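Brumlow Residents' Newsletter

The Kimaro meter trial: a few questions before you sign anything

By now most of you will have had the green leaflet from Kimaro through the door, the one with the smiling family and the kettle. It says that homes in Brumlow and the lower end of Viltthorpe have been "selected" for a new electricity tariff, that the average household will save £66 a year, and that all you need to do is return the form by the end of February. I have now read the leaflet twice, the terms and conditions once, and the terms and conditions again with a pencil in my hand. I haven't returned the form.

I should say at the start that I am not against cheaper electricity. I'd like some. I am also not one of those who think smart meters are listening to us through the cupboard door. My complaint is a duller one, which is that the leaflet makes a promise and the small print takes most of it back.

Take "selected". I rang the number on the leaflet and asked how my house had been selected. The young man was very polite and went off to find out, and when he came back he said that everyone in the postcode area had been selected. I asked whether anyone had not been selected. He said he would have to come back to me on that. He has not come back to me on that.

Then the £66. It is printed in large type with a star next to it, and the star leads you to the foot of the back page, where it says the figure is based on a household that moves "a meaningful share" of its use to the cheap hours. The cheap hours run from midnight until five in the morning. I have tried to work out what share of my own use is meaningful and could be moved to the middle of the night. The fridge runs when it likes. I don't cook at three in the morning. I suppose there's the washing machine, if you don't mind it walking across the floor under your bedroom, and if you ignore what the fire service has been telling us for years about leaving machines running while we're asleep. Kimaro's leaflet suggests doing exactly that, in a yellow box, with a picture of a moon.

Outside the cheap hours you pay more than you do now. This part is not in large type. It's in a table on the third page under "Your unit rates explained", and they are set out in pence to two decimal places without the present rates beside them, so that you need an old bill in your other hand to see what's going on. I did it with my own bill. On my present habits I would be worse off every month of the year, and worst off in winter, when the heating pump runs all evening.

Godfrey Simiyu on Rasbridge Lane has done the same sums and come out slightly ahead. He charges a car overnight and works shifts, so the tariff suits him down to the ground, and good luck to him. I mention it to be fair. If you have an electric car on the drive this may be a decent deal and you should look at it properly. There are not many electric cars on the drives of Brumlow, and I don't see why a tariff for people who own one has been sold to the rest of us with a picture of a kettle.

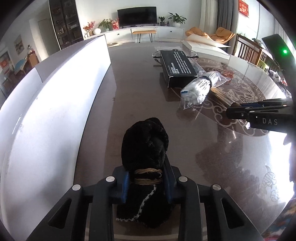

I also asked about leaving. The leaflet says you can leave "at any time", and you can, in the sense that nobody will chain you to the meter. What happens if you leave in the first 2 years is that the "welcome credit" is taken back. The welcome credit is the first part of your £66. So the saving depends on your staying, and the staying depends on your not noticing that there's no saving. Perhaps that is unkind. I would be glad to print a reply from Kimaro in the next issue and I have written to tell them so.

Bit-na Jin, who used to work in billing for a water company and knows how these letters are put together, looked over the terms for me. She pointed out a clause I had gone past both times. Kimaro may change the cheap hours "in line with network conditions" on 14 days' notice. The notice can be given in the app. If you do not have the app, the notice counts as given anyway. She said she had seen worse, but she would not sign it herself.

At the open evening in the Viltthorpe reading room I put this to Kimaro's man. He said the hours had never been changed in any trial so far. I asked how many trials there had been and he said this was the first one. Several people laughed, and he took it well, but it isn't an answer. He was better on the meters themselves, which he says are free to fit and stay free if you go to another supplier. I asked for that in writing and it came within a few days, so credit where it's due. Anyone who would like a copy can have one.

Mesfin Birhane asked the question I thought was the best of the night, which was what happens to people on prepayment. There was some shuffling of papers. The answer, in the end, was that prepayment customers can't join the trial but may be offered "a similar product" later. I have been hearing about similar products later since I moved here. The people who most need £66 are the ones who can't have it, even on the leaflet's own sums.

Mercy Rashidi thinks I am being too hard on them. Her view is that the grid has to change, that somebody has to use the power when the wind is blowing at night, and that if everyone sits with their arms folded nothing will ever get better. I don't disagree with much of that. She has signed up, and has promised to let me print her bills side by side with last year's, which is more than Kimaro has offered to do. We'll see. If she saves money I will say so here in the same size type as this.

What I would suggest in the meantime is fairly simple. Find a winter bill as well as a summer one. Look for the number of units, not the pounds. Kimaro has to tell you, if you ask, what your existing meter says about when you use your power, though you may have to ask more than once and you may be told that the app will show you. It won't until you have joined. Ask for it by letter or email and keep the reply.

Don't take any notice of the closing date. I asked whether the offer would really end in February and was told that it "may be extended subject to uptake". In my experience this means it will be extended. The double glazing people had a closing date on their offer too, and their van is still in the village.

Please also be careful about callers. Somkiat Wannasri had someone at the door who said he was "from the trial" and wanted to see a bill and a bank card. Kimaro says it has no one going door to door, and for once I believe them without asking for it in writing. You do not need to show anybody a bank card to have a meter looked at. If you get one of these visits, shut the door and ring Kimaro on the number on your own bill, not a number the caller gives you.

One last grumble. The leaflet says the trial was designed "with the community". I have asked at the parish office, the surgery and both pubs, and I can't find the person in the community it was designed with. If it was you, please get in touch, as I have a list of questions.

Letters on this to the usual address by 3/12/20, please, and keep them short if you want them printed whole. I'd particularly like to hear from anyone who has been on a night tariff before, with this firm or any other, and still has the bills. Opinions I've got plenty of already, most of them my own.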